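Trorkbridge Workers Board > Shop Floor > Automation

Hand gripper folding at our site, anyone else doing this?

emmett_esposito
Posts: 17
Durker started us on the handheld grippers in January. You fold the shirt with the gripper, the gripper records it, and one day a robot is supposed to fold like you do. The lead says it makes our jobs better. I've folded linen a long time and I don't see the better part yet. My wrists sure don't. A shirt I'd do by hand without thinking is now slow work, and they want it slow. Here's the kind of thing I mean, blue garment, bed, repeat. 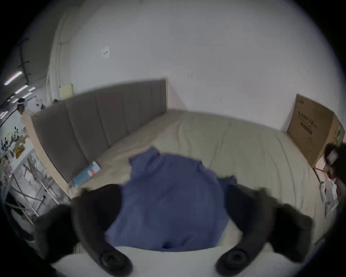 Bahrami: Slow is what you're paid for now, so I wouldn't complain too loud. On our side they dropped the piece rate when the grippers came in and went to straight hourly. I took home more in my first month than I did in the fold room.

emmett_esposito
Good for you. We got hourly too, and then a target of up to 14 good takes an hour, so tell me how that isn't a piece rate. A take gets thrown out if you fumble a corner, and the person who decides has never folded anything.

lintpicker
I'm with Emmett. Clidusetti did the same at the old plant. Big talk about new skills. The skill was holding a gripper in each hand over a piece of cloth and not using your fingers, which are better than the gripper.

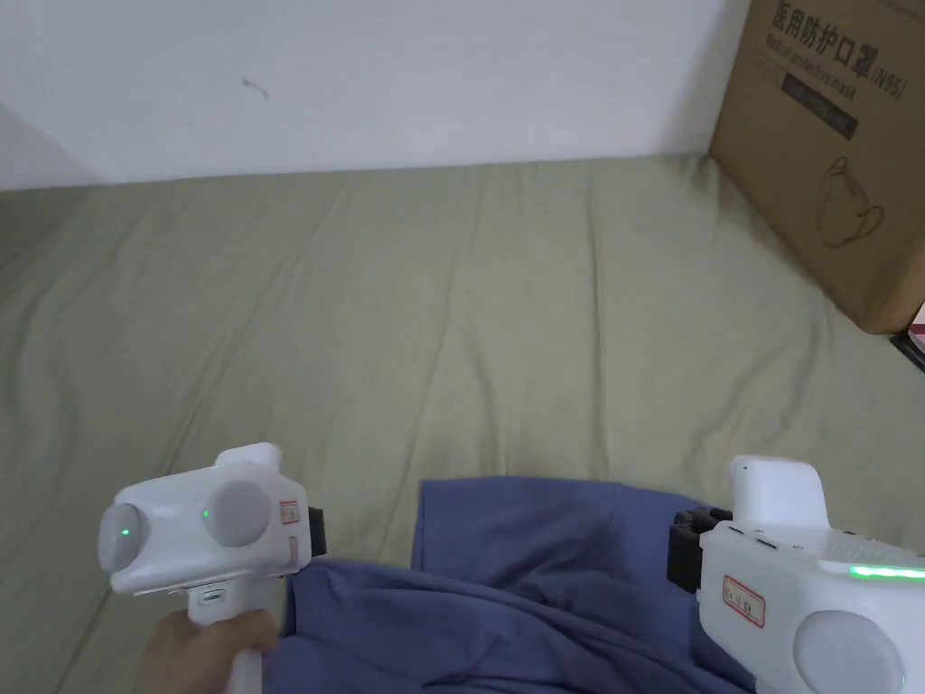
Do they tell you what happens to your job when the robot can fold? Ours said there would be a meeting after the trial, and we're still waiting on a date.

Bahrami
My cousin's plant got folding machines years ago and they still have people on every shift. Sheets jam. Somebody has to clear them. I think you guys are burying yourselves early.

lintpicker
People on every shift, sure. How many fewer?

emmett_esposito
That's what I asked. I got a handout. Anyway, the cloth changes but the bed doesn't - today it's cushions.

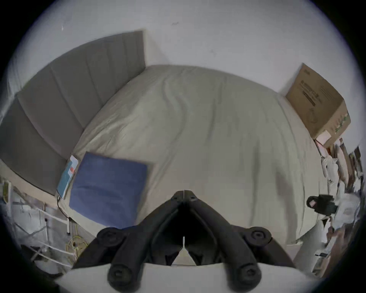
Navy cushion by the headboard, gripper jaws angled into a V.

Bahrami
Ask for wrist breaks in writing. We did and got them.

emmett_esposito
Will do. Still not sold on the rest.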